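# Zwei Greifer, ein Wohnzimmer und sehr viele Schrauben

7. August 2020

Seit dem Eintrag vom Juni ist ziemlich viel passiert, und ich bin mit dem Schreiben im Rückstand. Ich versuche, der Reihe nach zu erzählen. Bitte verzeiht mir, wenn manche Fachwörter nicht ganz richtig sind. Die Mechanik habe ich auf Englisch gelernt, und im deutschen Wörterbuch steht für »linkage« vieles, was mir nicht gefällt. Ich bleibe bei »Gestänge«.

Mein Ziel ist noch immer ein kleiner Arm, der zu Hause leichte Dinge vom Tisch aufnimmt und an einem anderen Ort wieder ablegt. Der Arm selbst liegt zur Zeit in Teilen in der Werkstatt Dremow, wo ich ein Fach und einen halben Arbeitsplatz habe. Die Basis ist aus Multiplex von Teswood gefräst, 14 Millimeter stark, und sie ist mir beim ersten Versuch verrutscht. Jetzt habe ich also zwei Basisplatten, eine gute und eine, auf der ich Kaffee abstelle.

Mit dem Greifen wollte ich aber nicht warten, bis der Arm fertig ist. Deshalb arbeite ich mit Greifern, die man in der Hand hält. Man führt die Backen selbst an den Gegenstand heran, schließt sie, hebt an, und die Kamera am Werkzeug sieht dabei genau das, was später auch der Arm sehen soll. Für mich ist das die angenehmste Art zu lernen, wo die Schwierigkeiten sind. Ich merke im Handgelenk sofort, ob ein Winkel vernünftig ist oder ob kein Arm der Welt mit fünf Gelenken dorthin kommt. 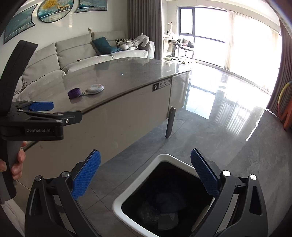

Am Anfang habe ich die Öffnungsweite völlig unterschätzt. Auf dem Papier dachte ich: Eine Dose ist eine Dose, man öffnet die Backen so weit wie der Durchmesser und gibt ein wenig dazu. In der Praxis kommt man fast nie gerade an. Wenn man schräg ankommt, braucht man deutlich mehr Luft, und flache Dinge muss man außerdem am Rand fassen, sonst rutschen die Beläge nur darüber. Mayu Katayama hat mir dafür einen guten Rat gegeben: zuerst mit einer Backe leicht berühren, dann erst die andere schließen. Mit der Hand macht man das ohne Nachdenken. Im Programm sind es bei mir jetzt 59 Zeilen, und sie gefallen mir noch nicht.

Das zweite Thema ist Stoff. Ein hartes Ding hat eine Form, und diese Form bleibt. Ein Tuch hat jedes Mal eine andere. Ich habe mir eine kleine Liste gemacht, was für meinen Arm später leicht und was schwer sein wird:

- feste Dosen und Deckel: gut, wenn der Rand frei steht
- Tücher: gut, wenn es irgendwo eine Falte nach oben gibt, sonst schlecht
- dünne Plastiktüten: schlecht, weil die Kamera durch sie hindurchschaut
- kleine Stücke Folie: sehr schlecht, ich nehme sie vorläufig aus dem Programm

Bei den Tüten weiß ich noch keine Lösung. Jurić aus der Werkstatt meint, ich solle Licht von der Seite versuchen, damit die Knitter Schatten bekommen. Das klingt richtig, aber im Wohnzimmer kommt das Licht durch das Fenster, wann und wie es will, und auf glänzenden Fliesen kommt es noch ein zweites Mal. Ich möchte, dass der Arm mit einer normalen Wohnung zurechtkommt, also werde ich wohl die Belichtung der Kamera fest einstellen und schauen, wie weit ich damit komme.

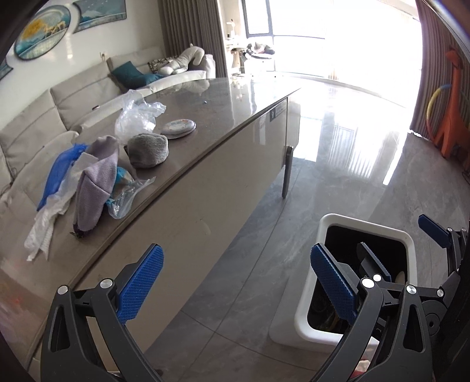

Für das Ablegen habe ich mir eine einfache Regel gegeben. Der Greifer soll erst über der Mitte der Öffnung öffnen, und er soll die Backen nicht tiefer senken als den Rand. Wer tiefer geht, bleibt beim Hochfahren leicht hängen. Ich weiß das, weil mein erster Prototyp aus dem Drucker so eine Backe verloren hat.

Was noch fehlt: Die Motoren von Stanlow sind bestellt, sieben Stück, zwei davon als Reserve. Das Gestänge für den eigenen Greifer zeichne ich gerade neu, mit größeren Lagern an den Drehpunkten, denn in der alten Version war das Spiel über 5 Millimeter an der Spitze. Das ist viel zu viel für einen Deckel. Die Zeichnungen lade ich hoch, sobald die Maße stimmen. Wer Erfahrung mit durchsichtigen Tüten und günstigen Kameras hat, darf mir sehr gerne in die Kommentare schreiben, auch auf Englisch.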